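# Graneck Pal Tabletop Recording Station

The Pal is a bench-size station for recording manipulation examples. An operator guides the arm through a task, the cameras and joint readings are saved together, and the result is one episode that a learning system can train on. It is sold as a complete kit and fits on an ordinary sturdy table.

Most Pal customers are small labs and product teams who need their own data on their own objects. The station is built for household-scale items: bottles, cups, trays, food packages, small tools. It is not meant for heavy parts or for work near open flame.

## What it records

Every episode holds:

- Video from the wrist camera, mounted so both fingertips stay in view
- Video from one fixed workspace camera
- Joint positions and gripper opening
- Operator commands
- A task label and free-text notes

All streams share one clock. Files are written to the local drive as the episode runs, and nothing is uploaded unless you set that up yourself.

## Wrist camera

The wrist camera is for the last stretch of an approach, when the arm itself tends to block the fixed view. It shows where the fingertips are relative to the object and what the object is resting against. Focus is fixed and set for close work. Printed labels at reaching distance come out well enough to tell one side of a package from the other, though fine print will blur.

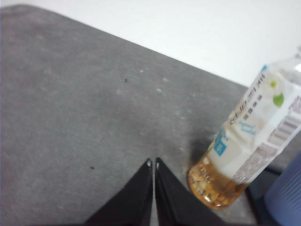

*Wrist view: open fingers beside a bottle lying on its side.*

Clear plastic and liquids are hard for many depth sensors, so the Pal records color only. If your training code needs depth, the spare port on the wrist bracket takes a second sensor (not included). Bottles on their side are worth adding to any drink-handling set. They call for a different finger angle than standing ones, and a model that has only seen upright bottles usually does poorly with them.

## Gripper

Two black parallel fingers with tapered ends. The fingers come off with one screw each and can be swapped for the wide set, part of the Jusine accessory line. Use the standard fingers for cup rims, caps and anything thin. Use the wide set for boxes and soft bags.

Grip force is limited in software. The default is low enough for thin drink bottles, and it can be raised per task in the settings file. Check the limit again after changing fingers.

## Fixed camera and work area

The fixed camera clamps to the table edge or to a stand. Place it beside or above the work area, wherever it can see the objects and the space the arm will move through. Once a collection has started, leave it alone. A shifted camera in the middle of a set is the most common problem our support desk sees, and the episodes before and after the shift should be labeled as separate sets.

A plain wall and a matte gray surface make a good starting background. Shiny objects such as trays are fine to include — reflections are part of what the model needs to learn — but keep the lighting the same within a session and change it between sessions.

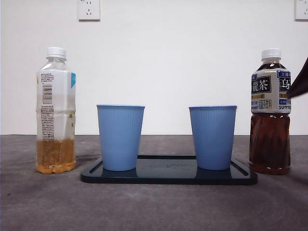
*Fixed camera view: two cups on a tray, a bottle at each side, gripper entering at right.*

For a drinks layout, vary the fill level and the label direction along with the position. Two bottles with different amounts of liquid will behave differently in the gripper, even if their shape is close. Write the layout down in the notes field at the start of each session.

## Recording software

The station ships with Clakeck, our recording and review program. The operator starts and ends episodes with a foot pedal. Failed attempts can be kept, marked or thrown out from the review page. We suggest keeping them with a mark, as some training methods can use them.

Clakeck can also:

- Play both camera views side by side
- Trim idle time from the start and end of an episode
- Flag dropped frames
- Export a whole session or a selected group

Recording needs no license key. Updates are free for the life of the station.

## Kit contents and sizes

| Item | Detail |
|---|---|
| Arm with standard fingers | 1 |
| Wrist camera, mounted | 1 |
| Fixed camera with clamp | 1 |
| Foot pedal | 1 |
| Emergency stop button | 1 |
| Cable set | 5 cables |
| Table length needed | 1350 mm |
| Local storage | Over 2783 episodes at default settings |

A computer is not included. Tables, mats and task objects are also up to you.

## Ordering

The wide finger set is $449 and can be added to any order. For a station quote, send us your country, mains voltage and the kind of objects you plan to work with. Spare fingers and cables are kept in stock. Replacement arms are built to order — allow extra time for those.

Stations bought before July use the older wrist bracket. The wide fingers fit, but the spare sensor port is missing. A bracket exchange can be requested through the support form with your serial number.

Page updated October 21, 2020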